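About Policarpio

Home / About / What we do / Contact

Policarpio teaches robot arms to do small jobs by having a person do the job through them. We have a shop floor, a handful of benches with two arms each, and a staff that is paid to pick things up and put them down all day. If you came here looking for a page about the future of work, there are plenty of those elsewhere.

How we started

Coralie Doolan founded the company after several years of buying robots for other people. She had sat through a lot of demos in which an arm folded a towel, and she had also been the one who phoned the vendor in August when the same arm would not fold a slightly different towel. Her view was that most of the trouble came from thin, sloppy teaching: one patient engineer, one towel, one afternoon. She still thinks so, although she will tell you she has been wrong about how much better teaching fixes. It fixes some of it.

What we do

A customer sends us a task and the objects that go with it. An operator works the arms by remote control and does the task over and over, with the objects moved around between tries. Every run is recorded. For jobs where touch matters more than reach, we sometimes have the operator take hold of the arm and move it by hand. That is slower and harder on the shoulders, and we charge more for it.

Our standard package is 800 recorded runs of one task. We settled on that number because it is what a trained operator can do carefully before the work goes stale. We have seen a task learned well with 145 runs. We have also delivered 3900 runs of another and watched the arm fumble it in front of the customer. Anyone who quotes you a fixed number of runs and promises a working robot at the end is guessing, and so would we be.

What we don't believe

We don't believe a robot "understands" a task after copying it. It has copied it. Put the bin on the other side of the table and you may find out how little was learned.

We don't believe in the highlight reel. Customers get all of the recordings, including the drops, the missed grabs and the runs where the operator gave up and started over. Failed runs are labeled as failed. Several customers have asked us to take them out before their own managers see the folder. We say no, and one of them left over it.

We are also not sure that remote control is the best way to teach a two-armed job. It is the best way we have found so far. Operators learn to work around the controls, and the robot then copies the workaround. Our first Tivo job was full of odd little pauses that had nothing to do with the task. We threw that set out and did it again at our own cost.

The bench work

New operators begin with toy animals and a plastic bin. Toys are cheap, they come in awkward shapes, and they show up bad habits quickly. Some visitors are let down by this. They expect car parts.

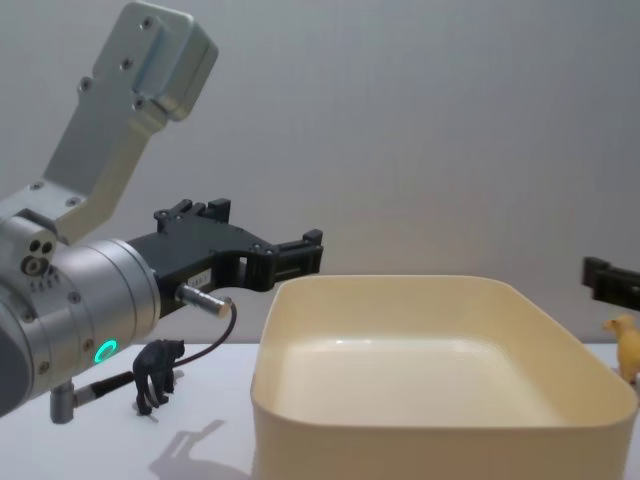

Toy sorting bench: open gripper, gorilla, empty bin.

Where we work

The main shop is in Borkadby. A smaller room in Gallby handles overflow work and the hand-guided jobs. Both take visitors by appointment, and mornings are better, before the operators are tired. We will let you try the controls yourself. Most people are worse at it than they expect, and they ask sharper questions afterward.

Working with us

Send a plain description of the task and tell us what would count as failure. If we think a simple fixture or a chute would do the job without a robot, we'll say so in the first call. The call is free.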